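Robotics Wiki > Incidents > Handling and gripping > Erlow gripper fault

Main page Contents Random article Recent changes Log in

Erlow gripper fault

The Erlow gripper fault was a repeated failure in the control software of the Erlow household robot arm, developed by the company Driltutberg at its site in Gendport. During drawer and cabinet tasks the gripper closed before the arm had reached the handle, and the arm then continued to move with closed fingers. The fault was first found in simulation. Later it also appeared on a real arm, where it damaged a kitchen test unit. No person was injured.

Background

The Erlow arm was designed for simple work in kitchens, such as opening drawers, moving dishes and wiping counters. It carries a two-finger gripper with narrow, pointed fingers. This form helps the arm to reach behind thin handles, but it also means that a small error in position can bring a fingertip against a hard surface with high pressure.

Before each software release, the arm had to complete 1,000 simulated trials in a set of virtual kitchens. The kitchens had different counters, wood colors and handle shapes, so that the software would not learn only one room. A release was accepted when at least 96 percent of the trials ended with the drawer open.

Discovery

In February, the engineer Setareh Abbasi was reviewing trials which had been marked as successful. She noticed that in several of them the fingers were already closed when they arrived at the handle. The drawer had opened only by friction between the outside of one finger and the handle. The test program checked the final position of the drawer and nothing else, and for this reason it counted such trials as correct.

Abbasi proposed to stop the release until the cause was known. The proposal was accepted for the simulated tests, but one real arm in the Gendport kitchen was already running the new version and was not updated back – a decision that was later criticized in the internal report.

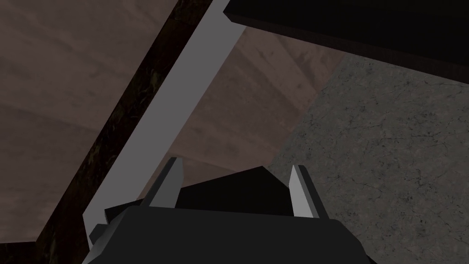
The real arm failed on a Saturday, during an endurance test without an operator in the room. It closed its fingers too early, missed the handle and pushed against the front panel of the drawer. The force limit should have stopped the motion immediately. However, the limit was active only in the phase called "approach", and the software had already changed to the phase "pull". The arm pressed for up to 30 seconds before a separate temperature protection in the shoulder motor switched it off. The panel was cracked and one fingertip was bent.

Cause

The investigation found two errors which became serious only in combination. The first was a wrong time stamp. The position of the handle was calculated from camera data that arrived with a delay of 800 milliseconds, but the controller treated it as current. When the arm moved slowly this made little difference. At normal speed the controller believed that the handle was nearer than it was, and gave the command to close.

The second error was in the change between phases. The software went from "approach" to "pull" as soon as the fingers reported a closed state, without checking whether there was an object between them. The force limit was therefore lifted too early.

Corrections

Driltutberg made the force limit active in all phases and added a check of the finger gap after each closing command. If the gap is smaller than the known thickness of the handle, the arm must open the gripper, move back and try again. The delay of the camera data is now measured at each start.

The acceptance test was also changed. A trial is now successful only if the fingers have held the handle during the full movement. With the new rule, many trials that had passed before were counted as failures, and the release was delayed until the software was trained again.

Related use

The Pfeiffer test kitchen, which used the same controller with another type of gripper, was checked after the incident. The error in the time stamp was present there too, but its force limit had always been separate from the phases – no damage was recorded.

See also: Force limiting; Simulated acceptance tests; Pfeiffer test kitchen

Share 14 Comments 3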